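Otel Bin Picking Recording Station
Grasp examples for learning systems, by Arkodberg

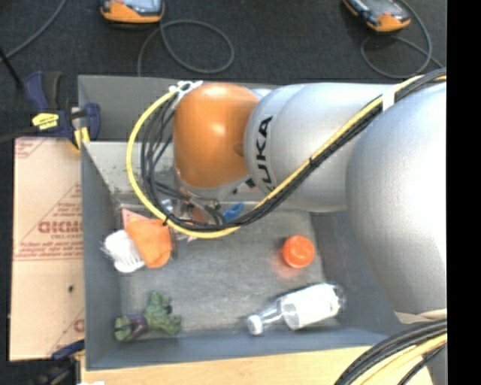 Estela Domínguez wrote to us after her first month with the station that she had expected to spend her days on the robot, and spent them on choosing objects. Her advice to new users is to change the contents of the bin more often than feels necessary, and to keep some soft things in it at all times.

We agree with her. A model that has only seen boxes and cans will do poorly with a cloth or a brush. The Otel station is made for mixed bins: bottles, toys, textiles and household items together, in any position.

What the station does

The arm makes a grasp attempt in the bin, and the software stores the camera pictures, the joint positions, the gripper state and the result. Failed attempts are stored too, with the same detail. Please do not delete them before training.

You can record in two modes. In guided mode a person moves the arm and decides each grasp. In free mode the station selects the grasp point by itself and continues until you stop it or until the bin is empty. Many customers begin with guided mode and change later.

Technical data

Recording speed: up to 104 attempts per hour in free mode
Camera position: fixed, with a view into the whole bin
Pause between attempts: adjustable, 7 seconds at delivery
Storage: 60 days of recordings on the local disk
Export: one folder per attempt, with a table of results

Included

Recording software with one license
Camera mount and calibration plate
Paju labeling tool, for correcting results by hand
Starter data set with 758 labeled attempts

The robot arm, the gripper and the objects are not included. Send us the model of your arm before you order, and we will check the connection.

Good to know

The bin must be clamped or screwed to its support. If it moves during recording, repeat the calibration. Transparent objects need steady light, so avoid a place next to a window.

The starter data set was renewed in October. Older customers can get it free of charge from our support desk in Waststead.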